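校园 > 社团活动 > 机器人

学着替别人铺一张床：Clarnum社的秋天

分享 12　评论 3

说起机器人社团，很多家长脑子里浮出来的大概还是那种画着黑线的场地，小车沿着线跑，跑得快的拿奖状，跑出去的抱回来重调。Clarnum社前几年也是这么过来的，柜子里至今还收着好几辆轮子掉了漆的小车，舍不得扔。今年秋天他们换了个题目，换得挺彻底，不跑线了，改铺床。准确一点说，是教一台机械臂把床单拉平，把褶子抚开，再把被角理到该在的地方去。题目报上来的时候，指导老师Henrike Hamann看了两遍，抬头问了一句：“你们自己早上铺床吗？”底下笑成一片，笑完了，有人老老实实地摇头。

这个题目是高二的和田良太（Ryota Wada）提的。他外婆上半年腰不好，弯不下去，别的家务慢慢做都还能对付，唯独换床单这件事，每次都要等家里有人回来。他在社团的讨论会上讲了这件事，讲得不长，讲完就坐下了。同社的工藤加奈子（Kanako Kudo）当场说，那就做这个吧。后来大家给项目起名叫Pirnico，问了好几个社员这个词是什么意思，说法都不一样，最后连起名的人也讲不太清楚，只说念起来顺口，印在队服上也好看。

真动手以后，难处一个接一个地来。布料这东西没有固定的形状，今天这样皱，明天那样皱，你没办法像教小车转弯那样，给它写一条“走到这里向左”的规矩。社员们翻了不少资料，又请教了来学校做过讲座的工程师Alaric Ostrowski，定下来的办法是先由人来做示范：人握着手持夹爪，一遍一遍地去捏床单、拉床单，动作都录下来，再拿这些录像和数据去训练模型，让机械臂从里头学。Ostrowski先生在邮件里给孩子们写了挺长的一段话，大意是示范做得认真，后面就省力气；示范做得马虎，后面怎么调参数都别扭。这段话被打印出来，贴在了社团的记录本第一页。 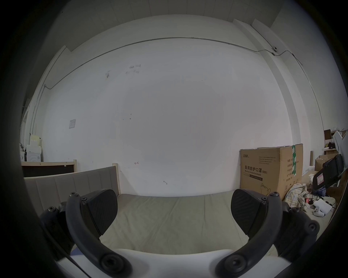
苏州，11月3日 星期六

上午的活动照例从分工开始。Clarnum社今年有12名社员，从初三到高二都有，高年级的负责夹爪和程序，低年级的多半做记录，但也轮着上手，这是Hamann老师坚持的。她的意思是，社团里不该有人一年到头只管写表格。每次活动的时长是105分钟，听起来不短，可是光把设备接好、把床单重新弄皱、再核对一遍编号，时间就去掉了一截，所以大家说话都快，走路也快，有个初三的孩子一边小跑一边还在往本子上写字，被老师轻轻拦下来，说慢一点，笔尖朝下。

他们手里的夹爪有白色的机身和两根弯弯的黑色手指，指头内侧贴着带纹理的黑色夹垫，垫子对着垫子。练习用的床铺着一条浅米灰色的床单，看着素净，难度却不小。工藤说，颜色浅的床单褶子也浅，影子淡，人眼看着都要凑近了才分得清哪里是皱哪里是平，模型就更容易认错。队里一度有人提议换一条带格子的，格子一歪就知道布歪了，多省事。讨论了半天还是没换，和田的理由很朴素，他外婆家的床单就是素色的。

示范的要领，写下来只有短短几行：夹爪张开，慢慢靠近，捏住一点布，提起来一点点，往外送，松开。可是要做得匀，做得稳，就得练。力气大了，床单整个被带过来，原先铺好的另一头跟着起皱；力气小了，夹垫在布面上蹭过去，什么也没捏住。刚开始那几周，社员们练完了手腕都酸，晚上写作业换左手托着下巴。有位家长在群里问孩子最近是不是在打羽毛球，孩子回了一句，在铺床，妈妈发了一串问号，接着又发来一句：那你自己的床呢？这段聊天记录后来在社里传开了，谁都觉得说的是自己家。

从开学到现在，他们一共留下了562段合格的示范。什么叫合格，社里有一张单子，是工藤带着两个学妹一条一条商量出来的：中途手没有挡住镜头，夹爪没有磕到床架，布被捏住以后没有滑掉，开头和结尾都停稳了再按键。不合格的不删，单独放在一个文件夹里，名字叫“再看看”。Hamann老师很喜欢这个文件夹，她说她教了这么些年书，学生最舍不得给人看的就是做坏了的那一份，而这些孩子每隔一阵子就把“再看看”打开，围在一起从头放，一边放一边指，这里太急了，这里没看清就下手了。有时候放着放着，还真能挑出一两段其实做得不错、当时标错了的，大家就很高兴，好像白捡了东西似的。

钱的事情也值得说几句。项目的启动经费是3000元，由本地一家做康复器具的公司Merolitz资助，公司没有提什么要求，只希望孩子们做完以后能去讲一讲。经费的大头花在了夹爪的零件和备用的夹垫上，余下的买了存储卡和几条床单。床单是和田和工藤一起去挑的，两个人在店里一条一条地摸，拉开，对折，再捏起一个角看它怎么垂下来，把店员看得有点莫名其妙，问是不是家里办喜事。两个人连忙说不是不是，脸都红了，抱着床单赶紧去结账。

负责程序的几位同学这个月压力最大。模型训练出来以后，第一次放到机械臂上跑，夹爪伸到床边，停在那里，想了很久（这是社员们的说法，他们总爱说它在“想”），然后捏住床单的一个边，往反方向一拉，把好好的一面拉成了一朵花。大家愣了一下，有人鼓起掌来，说至少捏住了。后来查出来是两批示范的方向标反了，改过来以后情况好了不少，目前在平整的床面上处理一道长褶子，多数时候能成，遇上几道褶子交在一起，还是会犹豫，会在原地一捏一放。社员们把这些都如实写进了进度表，没有挑好听的写。

校外导师Orsolya Szilágyi是做服务机器人研究的，每隔两周在线上听一次汇报。她的中文说得慢，学生的英文也说得慢，两边凑在一起，常常要比预定的时间多出不少，可谁也不着急下线。上一次汇报，她听完数据那部分，没有先谈模型，倒问了一个大家都没准备的问题：如果床上坐着人呢？会议里安静了好一会儿。和田后来说，他那天晚上一直在想这个问题，他外婆有时候就是坐在床沿上，看着别人替她换枕套的，嘴里还要指挥，左边，左边再拉一拉。项目眼下还做不到那一步，但是计划书的最后一页加了一小节，标题就叫“床边有人的时候”，里头先写了三条规矩：动作要慢，停得下来，听得见人说话。

社里还有一套自己的习惯，外人看了可能觉得啰嗦。每录完一组，要由另一个人把床单重新弄皱，录示范的人必须转过身去，不许看。弄皱也有讲究，有从一头推过去的，有抓一把再松开的，也有先掀起来再让它自己落下的，低年级的几位在这上头特别有天分，花样层出不穷，还给各种皱法起了名字，什么“千层饼”“老猫窝”“考试前夜”，都认认真真写在记录表的备注栏里。程序组的同学起初看不懂，拿着表格来问“老猫窝”是哪一种，问明白以后干脆把这些名字原样留在了数据标签里，省得再翻译一道。

有意思的是，教机器铺床教久了，孩子们对这件事本身也多了些讲究。工藤说她现在去亲戚家住，第二天起来会下意识地看床单往哪边皱，再从哪一头下手最省事。初三的一位同学写活动感想，写着写着写到了奶奶，说以前觉得奶奶换床单很快，抖一下，铺下去，四边一掖就好了，自己拿夹爪练了一个多月，才看出来奶奶那一抖里有多少功夫，手腕怎么转，什么时候松，都是有数的。Hamann老师把这篇感想读给全社听，读到一半自己停了停，喝了口水，才接着读下去。

市里的中学生智能设备展示赛定在12月，Clarnum社已经报了名，同组的还有邻区的Yin机器人队，那边做的是收拾餐桌。两支队伍在网上认识，互相看过对方的录像，客客气气地提了些意见，Yin队的同学建议他们试试从床单的中间往两边理，Clarnum社试了，长褶子上效果不错，回信道谢，顺便把自己那张合格单子也发了过去。比赛当天每支队伍有现场演示和答辩两个环节，床垫怎么运过去还在商量，有家长愿意出车，也有人担心路上颠簸，到了现场机械臂得重新校准，总之这几天群里聊得最多的就是这个。

这段时间的周六活动照常进行，学校其他年级的同学如果想来看看，可以提前跟Hamann老师打个招呼。社员们也欢迎大家捐旧床单，大小不限，素色的最好，洗干净叠好，叠得不齐也没有关系，反正到了社里还是要重新弄皱的。和田的外婆已经托他带来了一条，还捎了话，说等机器学会了，请它先到家里来试一试，她好在旁边看着，哪里没拉平，她会讲的。

标签：学生社团　机器人　家务自动化　Pirnico

评论（3）　收藏　返回栏目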